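Fallorden Opens Kitchen Goods Sorting Room to Households and Small Groups

Used graters, bins, tubs and other everyday kitchen items to be sorted, checked and passed on 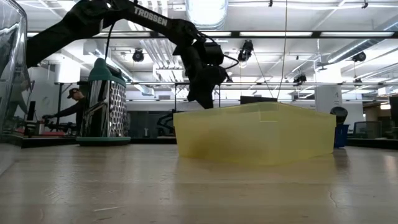 Oct 30, 2018 - Fallorden, a household goods reuse service, has opened a sorting room for used kitchen items. The room will take in small tools, storage containers and bins from homes that no longer need them, and will pass them on to people setting up a kitchen for the first time or starting over after a move.

The service has handled furniture and bedding for five years. Kitchen items were accepted during that time but were kept in mixed boxes at the back of the furniture store. Households that asked for a starter set often had to wait while staff looked through the boxes for matching pieces.

"People would come in for a table and ask if we had a grater or something to keep rice in," said Hollis Rosenthal, director of Fallorden. "We usually did. We just couldn't find it the same day."

The new room is set up around work tables where items are unpacked, looked over and grouped. Tools with cutting or grating edges, including box graters, peelers and slicers, are handled one at a time. Staff check that handles and bases are tight, that the metal has no rust and that no teeth are bent. Anything that fails the check goes to metal recycling.

Plastic bins and clear containers are sorted by size and then by whether they have a lid. Containers without lids are still useful for holding tools in a drawer or dry goods in sealed bags, and they will be offered for that purpose. Cracked plastic is not passed on.

Fallorden gave out 845 kitchen sets in the 12 months before the room opened. With the added space it plans to give out nearly 2,000 in the coming year. Each set is packed to order and includes basic tools for preparing food, a few storage containers and a bin. Pots, pans and dishes are packed separately, and households may ask for either set or both.

Emmett Iwasaki, who manages the sorting room, said the way items are packed has changed as well. Small tools now travel inside the larger bins, with heavier pieces at the bottom and graters wrapped in a dish towel.

"A box grater takes up a lot of room for what it is," Iwasaki said. "We fill the inside with measuring spoons or a rolled cloth. The set ends up in one bin that one person can carry to a car."

Shelving and labels for the room were supplied by Boateng, a storage fitting company. Boateng also advised on table height and on the spacing between the work areas. Paloma Park, who led the project for the company, said the layout leaves space to add two more tables if the number of donations goes up.

Households that want to donate are asked to wash and dry all items before bringing them in. Lids should be taped to the containers they belong to. Knives should be wrapped in cardboard and marked on the outside. Donors do not need to sort by type.

The following items can be accepted:

Graters, peelers, whisks, ladles and other hand tools
Measuring cups and spoons
Mixing bowls and colanders
Plastic and glass food containers, with or without lids
Storage bins and trash bins in clean condition
Cutting boards without deep grooves

The room cannot take electric appliances, nonstick pans with worn coating, baby bottles or opened food. Electric appliances that still work may be taken to the furniture store, where they are tested before they are offered.

Requests for kitchen sets can be made in person at the furniture store or through a housing worker. Small groups such as shared houses and after-school cooking clubs may also apply. Sets are free for households. Groups pay a packing fee of $5 per set.

About Fallorden

Fallorden collects used household goods and gives them to people who need them. It runs a furniture store, a bedding store and the new sorting room for kitchen items.

Press contact: Lyle Nakamura, Fallorden. Interviews with sorting room staff can be arranged on request.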